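Opinion > Columns > Household

The Box You Never Unpack

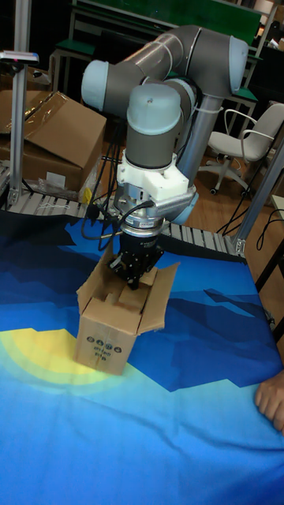
By Anneli Rautiainen

I have moved house 3 times in 10 years, and one cardboard box has come along every time without being opened. It says MISC on the side in my handwriting. I know it holds a fondue set, because I remember feeling guilty about the fondue set.

The decluttering people have strong feelings about boxes like mine. Throw it out unopened, they say. If you haven't missed it, you don't need it. My neighbor Paavo Tikkanen followed this advice last October and spent most of the winter getting a new copy of his birth certificate.

I'd like to speak up for the box. It takes up less room than a dog and asks for nothing. When something goes missing – the good scissors, the warranty for the kettle, a cousin's address – I can say with confidence that it's in the box, and the search is over. A tidy person has to keep looking.

Storage firms understand this perfectly well. When I lived in Fledthorpe, a place called Zondmont charged me $25 a month to keep the box somewhere I couldn't trip on it. I paid for 8 months. You could buy a lot of fondue sets for that, and I'd have had to put those somewhere too.

My mother thinks I should open it and be done. She may be right. But then I'd own a fondue set, some papers and whatever else is in there, and I'd have to find a shelf for each of them. At the moment I own one box, and it already has a place under the stairs, next to the other one.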